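Home | Ships and shipping | Ports | Equipment | Glossary | Contact

This site uses cookies to remember your settings. By continuing to browse you accept their use.

Hull fouling

Hull fouling is the build-up of living growth on the underwater parts of a ship. It begins as a thin film of bacteria and algae, usually called slime, and may go on to include weed, barnacles, mussels and tube worms. Fouling roughens the hull, so the ship needs more power to hold the same speed. It can also carry species from one coast to another.

Growth

Slime forms on any clean surface left in seawater, often within hours. Weed tends to settle near the waterline, where there is light, and shelled animals are more common on the flat bottom and in sheltered corners. Ships that lie at anchor for long periods foul faster than ships in regular trade, and warm harbours are worse than cold ones.

The parts most often affected are outside the main run of the hull. Sea chests, thruster tunnels, rudder hinges and the strips left unpainted by docking blocks are known as niche areas. They are hard to coat well and hard to reach afterwards.

Coatings

Most merchant ships rely on antifouling paint. Biocidal paints release a substance, commonly a copper compound, that discourages settlement. Self-polishing types wear away slowly as water passes over them and so keep a fresh surface exposed. Foul-release coatings contain no biocide in their usual form and are smooth enough for growth to be washed off when the ship is moving. They suit faster vessels and are more easily damaged by fenders and anchor chain.

Tin-based paints were once in wide use. They were effective, but were found to harm shellfish and are now banned on ships under an international convention.

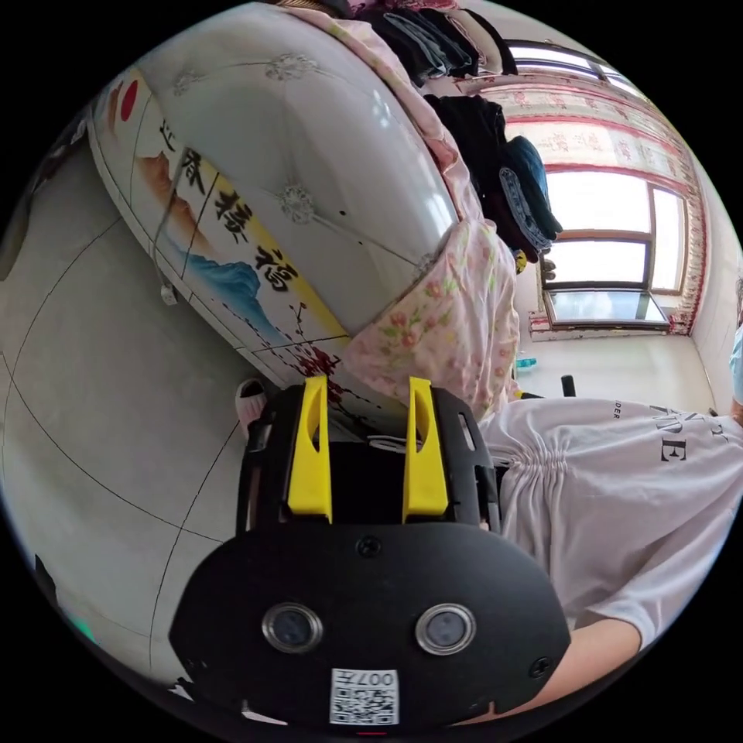 Black hand-held gripper with two yellow fingers.

Inspection and cleaning

Hulls are inspected in dry dock or afloat, by divers or by remotely operated vehicles. Cleaning afloat is done with brushes or water jets. Many ports restrict it, as loosened growth and paint particles may enter the harbour, and some allow it only where the waste is captured and filtered.

At Wirnholm, the ferry operator Grirel has kept fouling records for its 3 older vessels since they entered service. The records were collected by the marine surveyor Jeptoo Rweyemamu, whose report covers 264 inspections over 7 years. She found that the sea chests were fouled well before the side plating – in several cases while the side plating was still rated clean. The ferry Aranska, with up to 4,000 square metres of coated surface, was later moved to a shorter cleaning interval for its niche areas alone.

Records

A ship's biofouling management plan sets out the coatings used, the areas at risk and the inspection routine. A separate record book lists each inspection and cleaning, with the place, the method and the condition of the coating.

See also: Antifouling paint; Dry docking; Sea chest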